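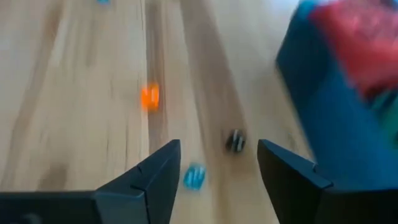
Wood grain, very near.

Since April I play table tennis again, after a pause so long that I prefer not to calculate it. The club is in Flandilstead, in the hall behind the swimming pool, and it has four tables, of which one is good. I am 41 years old and I was sure that I would be the oldest beginner. I was not even the oldest in my group.

The club plays in the Andum League, third division. I did not know there was a third division. My first match was away against Mac Carthaigh, a team which carries the name of its founder, and I lost all three of my games to a boy who was still wearing his school shoes. He was very polite. After each point he won he looked a little sorry for me.

What I had forgotten is the serve. When I was young, one could hide the ball behind the arm, and my whole game was built on this small dishonesty. Now the ball must be visible all the time, and without my trick I had nothing. Our trainer, Raffaele Sartori, watched me for five minutes and then gave me a bucket of balls and a corner. "100 serves before you play anybody," he said. The next week it was 200.

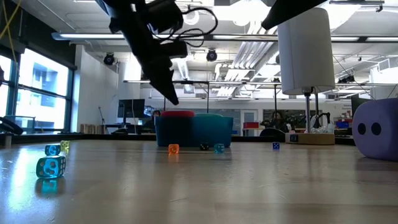
Dice on the table, the big teal one in front.

I keep a little notebook, and by the end of last month I had written down 1,139 practice serves. Most of them were short backspin to the forehand side. My wife finds the notebook very funny. But in the return match against Mac Carthaigh I won one game, 11 to 8 in the fifth set, and two of the last points came directly from the serve! The boy had proper shoes this time, so I think the result is fair.
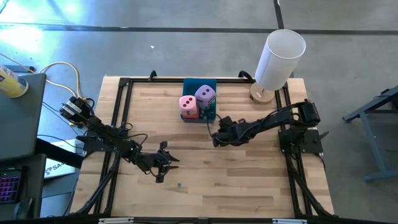
Two foam dice in a tray

I have also changed my bat. The old one had rubbers as hard as a plate, and Raffaele held it with two fingers when he gave it back to me. I bought a Clurkex, second-hand, from a team-mate who is moving up to a faster blade. It is slow and forgiving, and my backhand block finally lands on the other side. My loop is still terrible. I hit it too late and the ball goes to the next table, where they return it to me with great patience.

The next match is at home, on the good table if we arrive first. We begin at half past seven and I will go at six with my bucket.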